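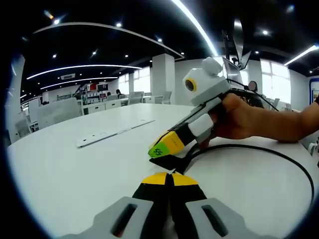

Por que uma companhia pequena insiste em manter duas peças em cartaz na mesma temporada?

Para que os atores não se acomodem num papel só. A Pidulero faz isso desde junho, com seis intérpretes e uma sala de 200 lugares, e o resultado me parece melhor do que o de muita produção rica. O drama de Fragkou pede silêncio. A farsa de Doner pede fôlego, e o elenco aprendeu a dosar os dois. O segundo ato da farsa ainda se arrasta, e eu cortaria 10 minutos da cena do jantar. Mesmo assim, prefiro esse risco a outra reprise segura. O teatro da cidade precisa de mais programas duplos, e o público também.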